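Matching supplier statements to purchase orders, part 2 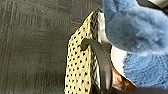

Red thread on dark gray fabric.

In the first part I covered how statements get into Plivlow. This one is about matching, where most of my September went.

Custwood sends one statement a month covering 11 delivery sites. Each line has a site code, an order number and a net amount. The order number is typed by hand at their end, so it arrives with leading zeros, without them, or with the site code stuck on the front. Plivlow treats all three as different orders and leaves the lines unmatched.

On the first run, 51 lines out of 200 failed. I exported them and sorted by amount. Nearly all were the number format. The rest were freight charges that never had an order in the first place.

The fix has two steps:

Strip the order number down to its last six digits before import. I do this in the spreadsheet, in a helper column, and leave the original next to it for the auditors.

Send anything with a freight code to its own account and skip matching entirely.

After that, 2 lines were left over. Both were credits from Ahmadpour that had been entered as positive amounts. Hooman Babaei in purchasing got them reissued.

One warning on tolerances. The default lets a line match if it is within one percent of the order total. On a large order that can hide a real pricing error. I set it to a flat five dollars and review everything above that by hand – slower, but the list is short.

Imunar statements are still not included. They come as scanned PDFs and the totals row gets read as a line item, which doubles the balance. I have a rule half written that drops any row without a site code. It runs against the August file on Sunday night.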